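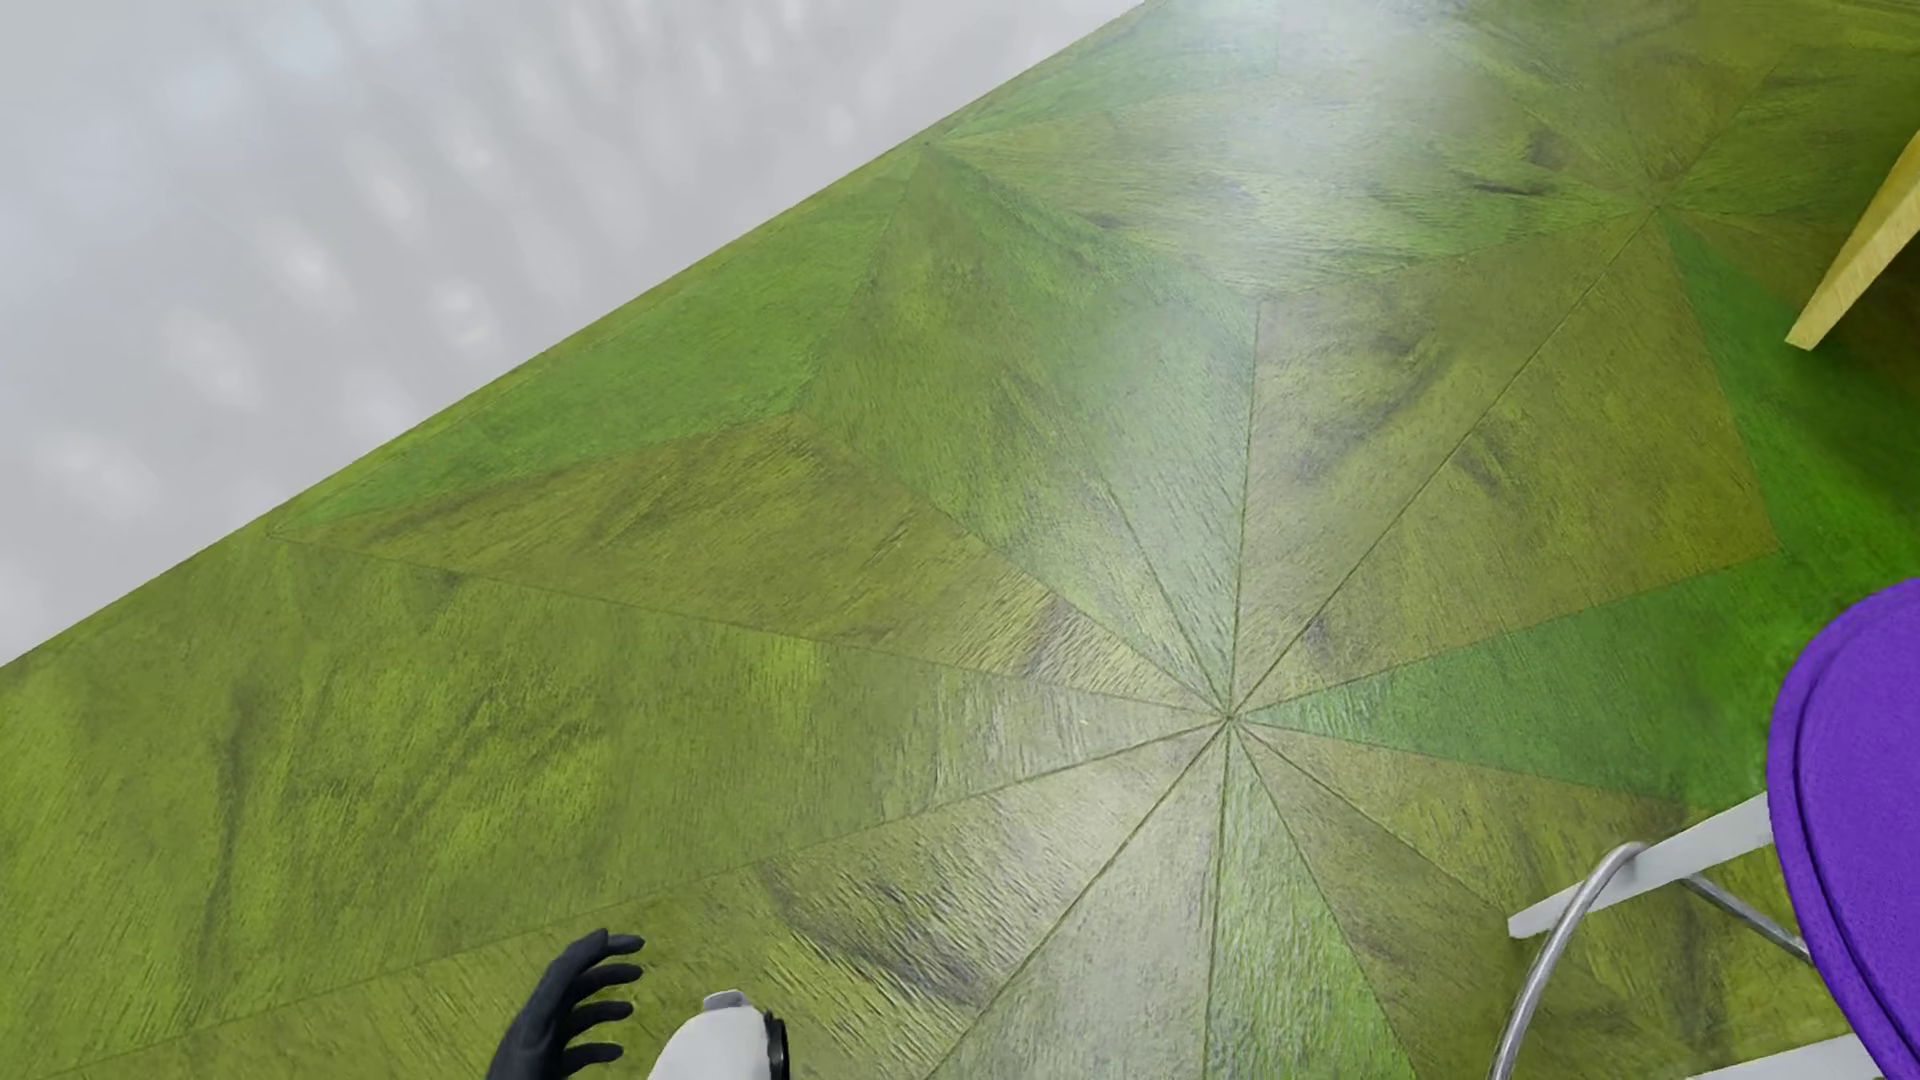 Litside Workshop Tips
Moving bar stools with a humanoid: settings worth checking first
Posted by Raluca Buzatu, 2018-05-24
Filed under: Kitchen, Simulation, Planning

Bar stools are harder than dining chairs. The weight is high up, the legs splay, and the part you want to hold is often a thin moulded shell. Most of the trouble people write in about can be sorted out in software before the task goes near a real kitchen. The tips below were worked out in Zirniron with the Kilico planner, but most carry over to other set-ups.

Start with the floor

Patterned floors upset segmentation. Parquet with strong seams is the usual culprit, as a dark seam running under a stool gets joined on to the leg above it. If your masks have long thin spikes coming off them, check the floor before you retrain anything.

Use depth to throw away everything within a small height of the floor plane, then segment what is left. Fit the plane again each time the robot stops walking. A plane fitted at the start of the run will have drifted by the time you reach the counter.

Gloss is a separate problem. Turn reflections on in the simulator from the first day, even though it slows things down. A detector trained on a matt floor will find a second stool upside down in a shiny one.

Split the stool into parts

One box round the whole stool is fine for walking past it and no use at all for holding it. Keep three labels: seat, leg frame, footrest. Give the planner different rules for each.

Seat: contact allowed, both hands.
Leg frame: no hand contact, keep the feet clear.
Footrest: no contact of any kind. Fingers get trapped between the ring and the leg and the arm then pulls the whole stool round.

If the stool has a backrest, label that as well and decide early on whether the hands may use it. Pushing high on a backrest tips the stool. Low down, where the shell meets the seat, is steadier.

Check the collision shapes

Open the stool in the collision view and look underneath. Many furniture models come with a single convex hull, so the gap between the legs is solid as far as the planner is concerned. The robot will stand too far back, stretch, and report that the seat can't be reached. Swap in one capsule for each leg and a thin slab for the seat. We use the Cuypers converter for this and then fix the legs by hand, because it makes them too short.

Counters need the opposite treatment. Leave the counter as a plain box and don't model the panel joints or small holes. If stools are tucked under it, put the overhang in as a separate slab.

Stance before hands

Plan the feet first. Kilico will happily find a lovely arm path from a stance the robot can't hold. Ask for bent knees and a slight lean forward, and fix the feet before you sample anything for the arms. With the feet fixed, 3,000 samples is plenty for a two-handed reach. If it still fails at that number, the stance is wrong and more samples won't help.

Keep one foot a little ahead of the other when the stool has to go forwards. Side by side looks neater in the viewer but gives you less room to correct.
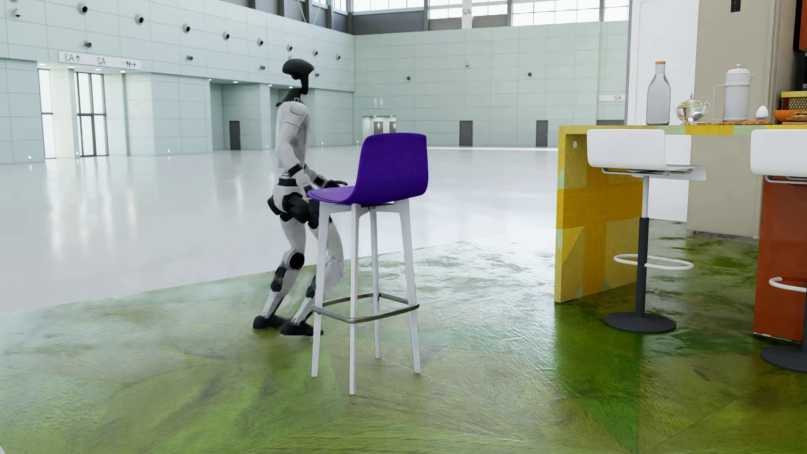

Both hands at the seat, knees bent, with the kitchen island to the right.

Head camera

Tilt the head down before the final approach and leave it there until the hands have settled. If the head keeps tracking, the seat estimate moves about and the wrists follow it. Freeze the estimate once the hands are within a palm's width of the seat, then go over to force control.

Mask out the robot's own hands and wrists. Do this from the joint angles, as a colour threshold will fail as soon as the light changes. Grow the mask by a few pixels to cover timing errors. If your camera frames and joint readings have different clocks, fix that first. Rhonda Lavoie spent most of September on a grasping fault that was a late timestamp.

Look down and look sideways

From directly above, a round seat hides most of its own legs. The planner sees a purple or white disc and has to guess at the rest. Let the robot take one look from further off, where the legs show, and keep that in the map for the close work.
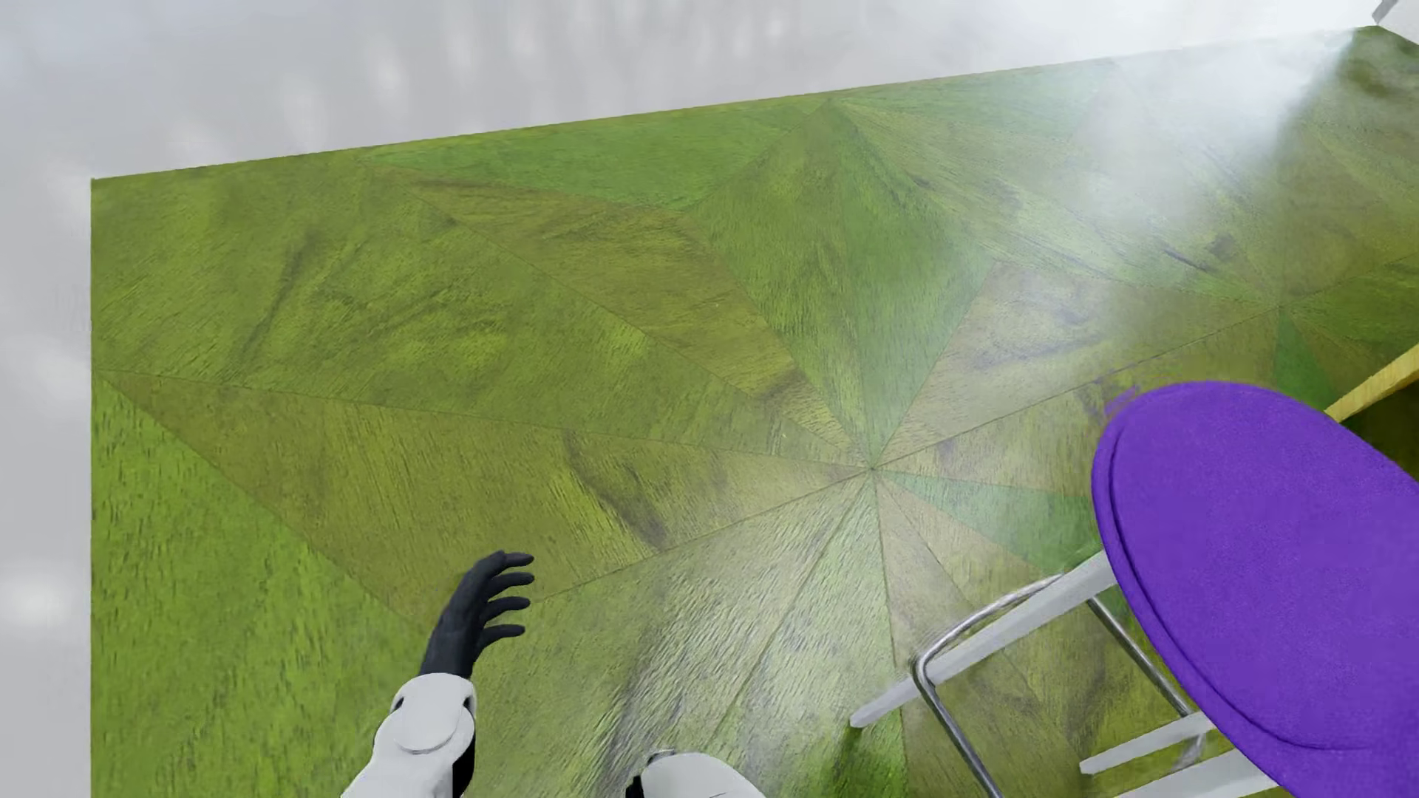 Store the leg positions relative to the seat centre, so that they move with the stool when it is pushed. Clear them only if the stool turns by more than you allowed for, and then send the robot back for another look.

Pushing or lifting

Push where you can. Set the friction for each floor surface separately if the room has more than one, and try a range of values for each. A stool that slides nicely on one surface may catch on the next, and a push planned with a single friction value carries on as if nothing has changed. Limit the push force and stop when the limit is reached.

Things on the counter

Bottles, jugs, teapots and anything like a loose egg should go in as keep-out volumes with a good margin, even if the task is all down at floor level. Elbows swing wide during a two-handed reach. Put the margin on the elbow links as well as the hands. This is off by default.

Batch runs

Run 256 starts with the stool turned to a different angle in each. Save the failures by seed, and replay them after every change to the planner. Run 56 was our worst for a long while: the near leg sat exactly behind the wrist and the map lost it every time. It is still in the test set.

Quick settings list

Floor plane: refit at each stop
Stool labels: seat, leg frame, footrest
Arm samples: 3,000
Head: fixed during contact
Self mask: on, from joint angles
Elbow margin: on

Next on this page: cupboard doors with soft-close hinges.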